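Review: Tapsell hand frames for teaching a two-finger robot, after two months of use
2025-06-12

I work in a small workshop in Etthorpe where we let robots learn simple handling jobs: picking up a part, turning it, putting it in a tray. For a long time we did the teaching with a remote controller, a pair of joysticks on a box. In spring we bought a set of hand frames from Tapsell, and I promised some colleagues that I would write down my experience. I paid for the set from our own budget and I have no connection with the seller.

What you get

The box contained the frames, a bag with spare markers and small screws, a calibration plate, and a printed booklet of 46 pages. The booklet is clear, but the chapter about calibration comes after the chapter about recording, and I lost a morning to this order. Please read it from the back. The software is a separate download. It runs well on our older computer, only the preview window becomes slow when you keep many recordings open.

How it works in practice

You put your hand through the frame, tighten the strap, and do the task as you normally would. The tracking follows the markers and the software changes the movement into a path for the gripper. With the joysticks I had to think about every axis separately, and my movements looked like somebody parking a large truck. With the frame I only think about the part. My colleague Jelle Van Acker, who had never taught a robot before, made usable recordings on his first afternoon. With the joysticks he gave up before lunch.

For our tray task I recorded 70 demonstrations in one working day and threw away 30 of them. This sounds like a lot of waste, but most of the bad ones came in the first hour, when I still moved too fast. The software does not warn you about speed during the recording. It tells you afterwards, with a red bar, and then it is too late. I hope this will be changed in the update that is announced for July.

The strap is my largest complaint. It is made for a medium hand. Jelle has to open it completely, and I have to fold the end back and hold it with tape. After a long series the inner edge presses on the wrist. We now wear a thin sweatband under it, and with this it is comfortable enough for half a day.

The markers hold their position well. In two months one came off, when I pushed the frame against a shelf, and I could press it back without a new calibration. I did check it against the plate, and the result was the same as before.

Work with big objects

Small parts are the easy case, and I think most buyers will begin there. Large objects with a strange shape are where teaching by hand becomes interesting, because the human hand finds a good approach without a plan, and with joysticks you try five approaches and like none of them.
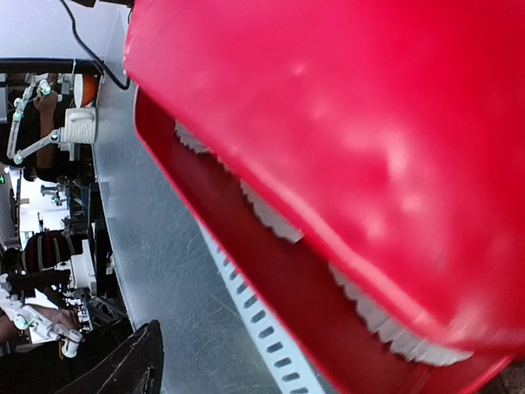
My advice for large objects is to judge each demonstration from the wrist camera of the robot as well as from your own place in the room. Your eyes see the whole piece, and the gripper sees mostly a wall of color. With the red plastic piece, the glossy upper face takes most of the view, and the useful information is in the row of white teeth along its rim and in the darker gap beneath. When I choose a contact point I prefer an edge like this one to a smooth surface with highlights. The brushed metal next to it also gives a calm background, much better than the stands and tripods farther away in the room. Since I started to look at the wrist view before I keep a recording, I delete fewer of them the next day.

Two people at the same time

The software accepts two operators, and this worked better than I expected. You must give each frame its own name in the settings, otherwise the paths get exchanged when the hands come near each other. The booklet mentions it only in a footnote. Leave enough space between the people also, as an elbow can easily hide the markers of the other person.

Compared with the Valness controller

Our old Valness box is still on the shelf and I will not sell it. For a slow straight insertion, where the last movement must be very exact, I still find the joysticks better. A hand always shakes a little. The frames win in everything that has a turn or a curve in it.

Support

I wrote to them twice, one time about the strap and one time about an export error. The second answer was complete and quick. The first was only a link to the page that I had already read.

My rating is four out of five. I take one point off for the strap and the missing speed warning together. If you teach only one simple movement, stay with the controller you have. For varied work I would buy the set again, and I would order the spare strap from Flonness in the same week, as it comes in a smaller size and fits on the same pins.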